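Tralidness Two-Arm Gear Cell — Set-Up Guide
Section 4: Checking the Cell in Simulation

4.1 Purpose

This section describes how to check the two-arm gear cell in the Trultance simulator before a program is released to the physical cell. The check must be repeated whenever a gripper, a part model or a table position is changed.

4.2 Loading the Cell

1. Open the cell file and reset both arms to the home position.
2. Confirm that the tabletop lies flat and that no part has sunk into its surface.
3. Select the wrist view of the arm under test.
4. Jog the arm slowly until both fingertips are in view.
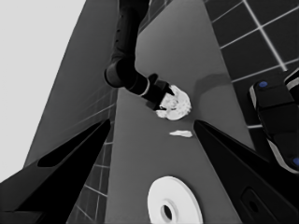

5. Set the jog speed to 12 percent for all further moves in this section.

NOTE: Wrist views are used for fingertip alignment only. Clearance between the arms must be judged from the table view.

4.3 Positioning the Arms

1. Switch to the table view.
2. Open the left gripper fully and bring it to the side of the disc.
3. Lower the right arm to the ring-shaped gear. Stop when contact is reported.
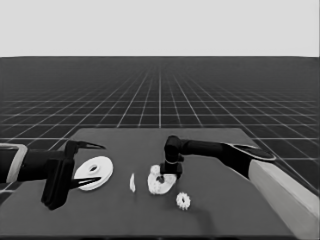

Figure 4-1. Left gripper open at the disc; right arm at the ring-shaped gear.

CAUTION: Do not move both arms at once during set-up. The simulator will permit moves that would cause a collision in the physical cell.

4.4 Checking the Gear Assembly

1. Return to the wrist view and center the assembly above the gap between the fingers.
2. Examine each pair of meshing gears. Teeth may overlap in the view, but the collision report must be clear.
3. Confirm that any loose part is outside the planned finger path.

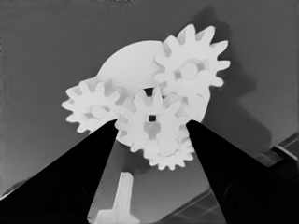
Figure 4-2. Gear assembly above the gripper fingers, with separate peg between them.

4.5 Final Check and Release

1. Return to the table view and run the program for 2 full cycles.
2. Watch the wrist of the right arm throughout each downward move.

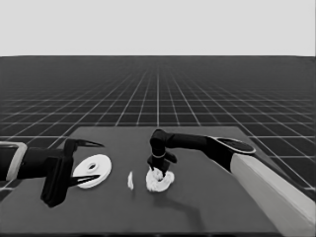
3. If the collision report shows an error, stop the program, reset the cell and repeat the check from 4.2.
4. Save the results under the cell name — do not overwrite the previous file.

Release requires the approval of Denise Lambert, Cell Engineering, Beaulieu site.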